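Betreff: Re: [Lager] Blaue Kisten für die Kleinteile - Umstellung?
Von: Toivo Kuusisto
An: Verteiler Lager und Werkstatt
Datum: 27/08/2021

Hallo zusammen,

ich antworte mal unter Emikos Text, sonst verliert man den Faden. Vorweg: Ich bin nicht gegen die Kisten. Ich bin dagegen, dass wir am Montag alles umräumen und im Herbst wieder zurück.

Damit wir vom Gleichen reden, die Bilder gleich am Anfang:

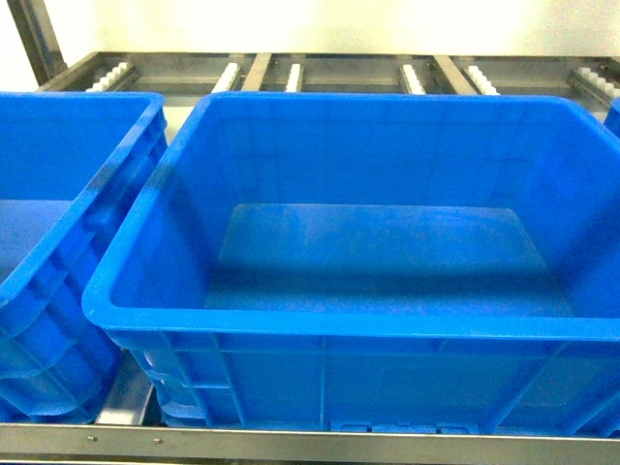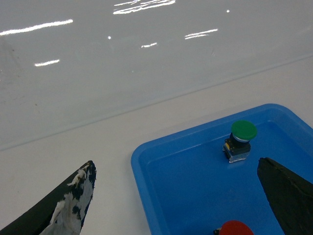
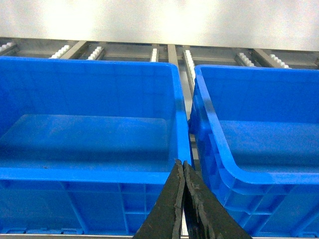
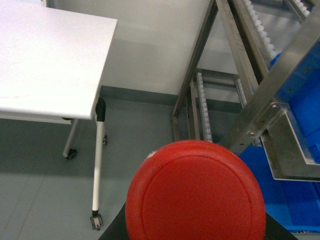 1. Zu den Kisten selbst

Emiko Morikawa schrieb:
> Die blauen Kisten sind stabil, passen ins Regal und sehen endlich
> einheitlich aus. Ich würde die alten Schubladenmagazine komplett
> auflösen und alles, was Taster, Schalter und Kappen ist, in die
> Kisten legen. Narnard bietet uns 120 Stück an, das reicht für beide
> Räume. Wenn wir bis Ende August zusagen, liefern sie frei Haus.

Stabil glaube ich sofort, der dicke Rand und die Rippen außen machen einen ordentlichen Eindruck. Aber schaut euch auf dem zweiten Bild den grünen Pilztaster an. Ein Taster auf so einem glatten Boden, der rutscht doch bei jedem Herausziehen von einer Ecke in die andere. Legt man 30 dazu, hat man einen Haufen, in dem man wühlt. Für Gehäuse oder Kabelbunde sind die Kisten gut, für Kleinteile brauchen sie Einsätze, und die stehen im Angebot nicht drin. Bei Lindqvist kosten Einsätze extra, ich vermute, bei Narnard ist das nicht anders.

2. Zum Platz

> Im Regal stehen sie bequem nebeneinander und man sieht von oben
> sofort, was drin ist.

Von oben schon. Nur sind die oberen Böden bei uns in Siltdale auf Kopfhöhe, da sieht man eine blaue Wand und sonst nichts. Auf dem dritten Bild ist die Lücke zwischen den beiden Kisten außerdem schmal. Wer da mit Handschuhen hineingreifen will, um eine anzuheben, wünsche ich viel Vergnügen. Und ein Etikett habe ich auf keinem der Bilder gefunden. Wo soll das hin? Auf den Rippen hält nach meiner Erfahrung nichts länger als eine Woche.

3. Zum Rolltisch

> Den weißen Tisch könnten wir als Sortierplatz nehmen, der ist ja
> schnell hingeschoben.

Schnell weggeschoben leider auch. Ich hätte gern, dass vorher jemand nachsieht, ob sich die Rollen feststellen lassen. Auf dem Foto erkenne ich das nicht.

Mein Vorschlag: sechs Kisten bestellen, in Grestcombe ausprobieren, und zwar mit den Teilen, die wir täglich brauchen. Die Magazine bleiben so lange stehen. Falls Narnard für sechs Stück keinen Preis macht, sagt das auch etwas.

Emiko, hast du die Innenmaße? Im Angebot steht nur außen, und bei schrägen Wänden ist das ein Unterschied.

Grüße
Toivo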